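Work Surface Check, Room 2, Clastside Building
Monthly inspection with comments
Date: Sunday, April 20, 2025
Checked by: Gediminas Avotiņš
Second reader: Arnel Calimlim

Please read the comments together with the marks. In the last check some people read only the marks and after that they asked me the same questions by phone.

Marks used: OK, FIX, WATCH, N/A (not applicable in this room).

1. Floor and access

1.1 Walkway between the door and the table is free. OK
1.2 Walkway is at least 600 mm wide on the window side. OK
Comment: It is 600 exactly when the chairs are pushed in. With the chairs out it is less. Please push in the chairs when you leave.
1.3 Floor is dry, no loose mats. OK
1.4 Power cables are not crossing the walkway. FIX
Comment: The extension cable for the Leone lamp goes from the wall to the table without any cover. I put tape on it for now. Arnel will bring a cable cover from Nernasen.

2. Table frame and legs

2.1 Table does not move when pushed by hand. OK
2.2 All feet touch the floor. WATCH
Comment: The back left foot is turned out almost to the end of the screw. It still holds. If the table starts to rock, do not put paper under it, write to me.
2.3 Load label is present and can be read. OK
Comment: The label says 50 kg. The old sheet from Gilach says 30 kg, but this was for the previous table. I threw away the old sheet.

3. Work surface

3.1 Surface is flat, no raised edges or bubbles. OK
3.2 No cuts or deep scratches in the middle part. OK
3.3 No stains, glue or marker. OK
3.4 Surface does not reflect the lamp into the eyes. OK
3.5 Light is even over the working part. WATCH

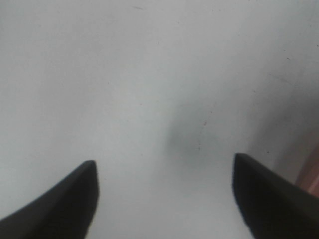
Items 3.1 and 3.5. Pale matte surface from close, left side brighter than right.

Comment to 3.1: I passed my hand over the whole surface in two directions. I felt no step and no soft place. The corners are also good.

Comment to 3.3: Clean with a damp cloth and mild soap only. The spray with the orange cap must not be used on this surface, it makes the finish shiny and then we will have a problem with 3.4 also.

Comment to 3.5: The upper left is the best lit part, and to the right it becomes more gray. For packing and sorting this is enough. For reading small labels I would like the right side to be better. I measured 600 lux on the left and 300 lux on the right, with the ceiling light on and the blind closed. I suggest to turn the arm of the lamp a little to the right and measure again before we spend money for a second lamp.

3.6 Surface has no printed grid or marks that can be confused with measuring lines. OK
Comment: Plain. If somebody needs a grid, please use a loose sheet and take it away after.

4. Storage under the table

4.1 Boxes do not stand in the leg space. FIX
Comment: One box from the Gilach delivery was there, quite heavy. I moved it to the shelf, but it has no name on it. If it is yours, please take it until the end of April.
4.2 Heavy things are on the lowest shelf. OK
4.3 Cleaning products are closed and have labels. OK

5. Emergency items

5.1 First aid box is in its place and sealed. OK
5.2 Fire extinguisher tag is valid. OK
5.3 Eye wash bottle. N/A

Open points from this check

1.4 Cable cover. Responsible: Arnel Calimlim
2.2 Back left foot, look again at next check. Responsible: Gediminas Avotiņš
3.5 Turn the lamp and repeat the light measurement. Responsible: Gediminas Avotiņš
4.1 Box without name. Responsible: the owner

Note from second reader (A. Calimlim): I agree with all marks. On 1.4, the cover is ordered in gray, the black one was not in stock. On 3.5, please write also the hour of the measurement next time, so we can compare.

Answer (G. A.): Yes, I will add a line for the hour in the form.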